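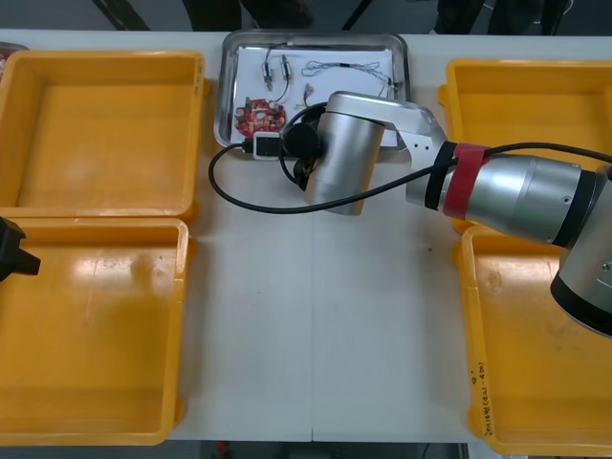 Yellow trays and a steel tray with small electronic parts laid out on white paper.

Irnosel parts-drawer survey, data card
Maintainer: Unathi Potgieter
Last edited 1/20/21

What this is

A table of 200 rows. Each row is one person's answer to the question of how they store small components at home or in a club workshop, and how long it took them to find a part we named. The answers were gathered in November by post and by web form, through the Tretadley and Plomeck repair clubs. The file is survey.csv. The questions, word for word, are in questions.txt, and you should read them before you read anything I say about them.

Why it exists

Hobby magazines and forum posts keep repeating that sorting your parts saves you hours. I have never seen a decent source for it. The claim usually comes from somebody who has just finished sorting, or from somebody with drawers to sell. I wanted to see if a plain survey would support it. My short answer is that it supports it weakly, and only for some people, and I would not buy a cabinet on the strength of it.

Columns

id: row number, no meaning beyond that
club: tretadley, plomeck or none
method: drawers, trays, bags, tins, mixed, heap
labels: yes, no, partly
years: how long the person has stored parts this way
find_secs: seconds taken to find the named part, timed by the person
gave_up: 1 if they stopped looking
notes: free text, spelling left alone

"Heap" was the respondents' own word. I kept it when it had turned up often enough to be useful.

"Partly" under labels is a mess. Some people meant that half the drawers have labels. Others meant that every drawer has one and the labels are wrong. The notes column sometimes tells you which.

How far to trust it

Not very far. People timed themselves, with kitchen clocks and phones, and they knew what we were asking about. Anyone who owns a wall of labelled drawers has a reason to look quick. Anyone fond of their heap has a reason to look quicker. There are 35 rows where find_secs ends in a zero, a minute or half a minute usually, and I take those to be guesses. They are marked in guess.csv so you can drop them.

The named part was a 10k resistor. That was a poor choice and it was mine. Nearly everyone who stores parts has one close to hand, so the times come out short whatever the method. A fuse holder or an odd-sized spring would have been a harder test.

No one was asked how long the sorting itself took. Without that you can't say whether any time was saved at all, which was the whole question -- I noticed after the forms had gone out.

What the numbers look like

Of the 200 people, 110 use drawers or trays. They do find the resistor faster than the rest as a group. But they have also been at it longer, and once you compare people with similar years the gap mostly closes. Chauke fitted a proper model to it and got a wider range than I did, with zero comfortably inside. The working is in chauke_fit.txt. I can't fault it, though the result will please the heap people more than it should.

Labels look as if they matter more than containers. I would like that to be true, which is a good reason to check it on other people's data.

Known faults

Rows from the web form lost their half seconds.
6 rows have a blank method. They were blank on the paper too.
"Tins" includes at least one biscuit tin full of smaller tins, which might belong under mixed.
The club column says where the form came from. Some of those people are not members.

Please don't

Quote an average from this with no range beside it. Call it a study. Use it in adverts for storage -- one shop has asked already, and the answer was no.

Reuse

Free for any other use, with the name of the survey kept. If you run it again, change the part, time the sorting as well, and get someone other than the owner to hold the clock. Send corrections to the Irnosel list and quote the row id. Corrections without a row id tend to sit there.

Still to do

Split "partly" into two values
Type up the margin remarks from the Plomeck paper forms
Decide whether bags inside drawers count as bags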